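Pindex Writers' Help » Drafting and Revising

How do you keep going on a second draft when you've stopped liking the book?

posted by inkandoatmeal, 16/10/2022

Hi all, long-time lurker, first real post, so be gentle with me. I finished the first draft of my novel in April and I was over the moon. It's a family story set in a made-up harbor town called Kolari, and for a while I felt like I lived there more than I lived in my own house. I let the draft sit, like everyone says you should, and then I opened it up again to start revising.

And I can't stand it. The opening chapters are fine, I guess, but by chapter 4 I'm bored, and I wrote the thing! The mother talks like a greeting card. There's a whole storm that doesn't change anything for anybody. I keep going back to page one and fixing commas because that feels like work and I can tick it off. I've probably got the cleanest first page on this site and a mess behind it.

What makes it harder is that I've got a shiny new idea knocking at the door (two sisters who inherit a bus company, I already know their voices) and every evening I sit down to revise Kolari and end up scribbling notes for the other one instead. My critique group says finish what you start. My husband says write what makes you happy. I think they're both right and it's driving me up the wall.

I write after work, usually at the kitchen counter once supper's cleared, and I have maybe an hour before my brain goes. On a good night I used to get 1000 words down in that hour when I was drafting. Now I can spend the same hour on one paragraph and then put it back the way it was. 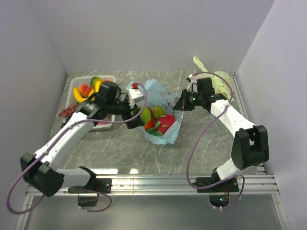
So I've tried a few things. I printed the whole manuscript and read it with a red pen, but I quit on page 60-something because the margins were nothing but frowny faces. I tried one of those scene card systems where every scene gets a goal and a conflict, and I learned that a lot of my scenes don't have either one, and then I needed a nap. I also tried reading it out loud to the dog, who left.

What I'd love to hear is how other people tell the difference between a book that needs more work and a book that needs to go in the drawer. Is there a test? Do you give yourself a deadline? And if you do keep going, where do you start, if starting at the beginning is exactly what keeps getting you stuck? I'm not on contract or anything, there's no editor waiting. It's just me.

Thanks for reading all this, I know it's long.

palma_pages

Oh, I felt this one in my stomach. I've got four finished novels and I disliked every single one of them in the middle of the second draft, including the one that ended up getting published by a small press. So the bad feeling on its own doesn't tell you much, I'm sorry to say. I get it so regularly now that I write it on the calendar.

What I'd do first is stop opening the file at page one. Seriously, make yourself a new document and paste in only the chapter you're least embarrassed by, wherever it falls. Work on that one until you like it again. When I was stuck on my second book I started with the chapter before the last one, and it told me what the earlier chapters were supposed to be setting up – I'd been trying to fix the front of the house without knowing what was in the back.

Then there's the storm. You said it doesn't change anything for anybody. That's a really useful thing to have noticed and you kind of threw it away in passing! Take it out. Save it in a separate file so it doesn't hurt, and read from the chapter before straight into the chapter after. If you don't miss it, it's gone. If you do miss it, write down what you missed, and that's what the storm is for, so now you can rewrite it with a job to do.

For the mother, I'd try writing a page where she's angry about something small, like a parking spot. Don't plan to use it. My characters talk like greeting cards when I'm scared of them being unlikable, and a page of plain bad temper usually loosens them up.

About the bus company sisters: let them have a notebook. Mine is a cheap spiral one and the rule is that new ideas go in by hand and only for the first 14 minutes of the session (I set the oven timer, and yes, it's an odd number, that's what it was on the first time and I never changed it). After the timer goes, it's the old book. It worked a lot better for me than telling myself no, which just made me sulk and go look at the internet.

The drawer question is harder. My own rule is that I'm not allowed to decide in the middle of a pass. I finish the pass, even a sloppy one, and then I can decide. I've put one book away for good and I don't regret it, but I'm glad I got to the end of it first.

And an hour after supper is plenty. I did a whole revision in less than that, most of it in the car outside swim practice.

cidgate

put it away and write the bus one. life's short. if you still think about the harbor people in a year then go back. I spent 2 years polishing a book I didn't like and all I got out of it was carpal tunnel

thirdshiftwriter

I come down somewhere in between. I don't think cidgate is wrong exactly, but "I'm bored at chapter 4" is pretty specific, and I'd want to find out what happens at chapter 4 before I dumped the whole thing. In my last one the boring part started right where I'd run out of stuff I'd been daydreaming about and started making up filler to get to the next part I had daydreamed about. Once I saw that, I cut the filler and let the good parts sit right up against each other, and the book got a lot shorter.

One thing I'd add to what palma_pages said. Try writing one sentence per chapter from memory, without looking. Any chapter you can't remember is probably one you can lose. I forgot an entire wedding when I did this.

Also, quit with the red pen. I use pencil and I'm only allowed to mark the places I like on the first read. It feels silly for the first few pages, but then you've got a manuscript with little stars in it, and you can go see what's between them.

inkandoatmeal

Thank you all so much! I did the one-sentence thing on my lunch break and I forgot the storm completely, so I guess that settles the storm. I'm pulling it tonight. The sisters are getting a notebook too, I have a green one I've been saving for no good reason. I'll come back and post once I've gotten through the pass.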